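4.3 Re-running the Kerkico grasp check
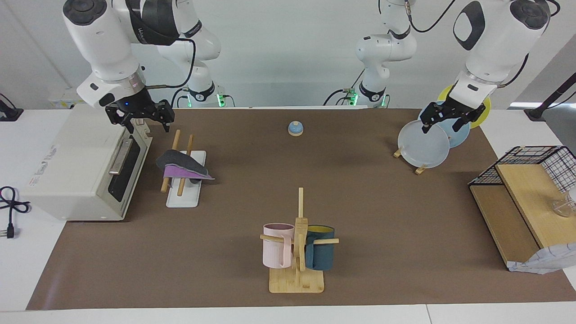
The published Kerkico score says the two-arm policy handled dishes it had never met in training. We would treat that number with care until you have repeated it on your own bench. Much of the result depends on how a grasp is scored. With the left gripper closed on the rim of a translucent plate that already stands nearly upright in a wooden stand, the old Grusta script logs a success, and it does so before the plate has been lifted at all. The procedure that follows scores the lift separately.

1. Load the July 2021 weights. Later ones were tuned on the test dishes, according to Ulla Öberg's notes, and can't be compared.

2. Put the plates in the stand. Change their order between blocks.

3. Set the scorer to "lift and hold". The default, "contact", gives the flattering figure.

4. Run 200 trials. Do not stop early when the curve looks good.

5. Hold each lifted plate for 5 seconds. Anything shorter goes down as a miss.

6. Export the raw log before opening the Zoner summary page, which drops timeouts without telling you.

CAUTION: Keep hands off the mat while either arm is enabled. An arm that has paused between trials may still move.

NOTE: On our bench, 47 trials marked as grasps under "contact" failed under "lift and hold". We can't say how much of that is the policy and how much is our calibration. Repeat the block with 3 different seeds before blaming either one.

NOTE: Sadowski mode smooths the force readings. Leave it off for this check.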